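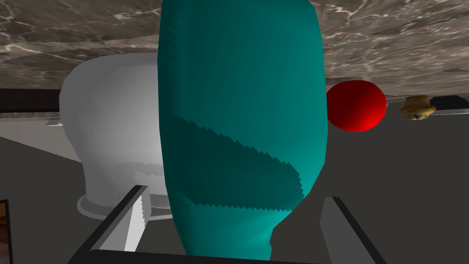

The Blue-Green Bug

Glaze people are hard to shut up, and I say that as someone who has become one of them.

It started at a yard sale in Ildale, when I paid three dollars for a squat little pitcher with a chip in its lip and a color I couldn't put a name to. Green in the kitchen, blue on the porch. I set it on the windowsill over the sink and found myself doing the dishes slower. By August I had enrolled in a night class, ruined a good pair of jeans, and driven four hours to talk to a man about copper.

The man was Roy Bloxham, and he has been chasing one particular turquoise for 30 years. His studio is a former feed store at the bottom of a gravel road, with two kilns in back and test tiles on every surface that will hold one, including the top of the refrigerator. Each tile has a number scratched into the underside and a matching entry in a ledger. The day I visited he was up to number 402, and 402 was a dud (too gray, with a skin on it like cold gravy). He handed it to me as cheerfully as if it had won a ribbon.

"Copper does whatever it's told," he said. "The trouble is figuring out what you told it."

Let me try to explain, because I find this stuff thrilling. A glaze is basically glass that has been persuaded to stick to clay. You need silica to make the glass, something to help it melt, and a bit of alumina to keep it from sliding right off the pot. Then comes the color. Put a small amount of copper into an ordinary glaze, fire it with plenty of air, and you'll usually get a grassy green. Put the same copper into a glaze that's rich in sodium or potassium and it swings over to turquoise, that bright, swimming-pool shade you see on old tiles from Iran and old beads from Egypt. Starve the kiln of air and the same metal can go red. Red! From the same jar!

Potters have known how to do this for a very long time. Egyptian craftsmen were making blue-green faience thousands of years ago, from crushed quartz and plant ash or natural salts, with copper for the color. The salts crept to the surface as each piece dried and melted there in the heat, so the thing more or less glazed itself. I read that on a bus and nearly missed my stop.

The catch with these alkaline glazes is that they crack. They shrink more than the clay does as everything cools, and a web of fine lines opens up across the surface. Some potters rub ink into the lines and call it a feature. Others lose sleep. Orestis Dimitriou, who taught my night class, belongs to the second group. He makes dinner plates for a living and he wants them tight as a drum, so he has mostly given up on turquoise and works in a creamy white that he describes as "the color of being able to pay rent." He still keeps one bowl in the old style on a shelf by the door. Students are allowed to pick it up if they wash their hands first.

I asked him whether my pitcher was any good. He turned it over, ran a thumb around the foot, and found a mark I'd taken for a scratch. It said Bellix.

Bellix, I have since learned, was a small pottery that made kitchenware and vases and never bothered much with publicity. You can't look it up in the standard guides. What you can do is write to Vsevolod Horobets, a retired chemistry teacher who owns 62 pieces and answers his mail by hand. His letter ran to six pages. The color on my pitcher was sold as Clamaseck, he wrote, and where the name came from he has no idea, though he has three theories, each of which he then took apart. He thinks the recipe changed at least twice. Early pieces lean blue and are crazed all over. Later ones are greener and smoother and, in his opinion, a little dull. Mine is early. I danced around the kitchen.

He also warned me not to drink from it. Plenty of old glazes used lead to help the melt, and copper can make a lead glaze give up more of itself to whatever is in the cup, especially something sour like lemonade. Flowers are fine. If you own an old piece and don't know what's on it, treat it as something to look at.

The shape matters as much as the chemistry, and it took me months at the wheel to see it. A transparent glaze pools where the pot lets it. It runs thin over a sharp rim and goes pale, then gathers deep and dark in any groove you leave for it. Ilídio Sampaio, a potter who sells at the Ildale fall market, throws tall forms with narrow bases and broad shoulders purely to give the glaze somewhere to travel. I own one of his now. It was more than I meant to spend.

The market is back on the green in October 2018, and there's a table of tile work from the Şimşekoğlu workshop this year that I intend to reach before anyone else does. Roy is coming too. He says tile 403 looks promising, but he won't tell me what's in it.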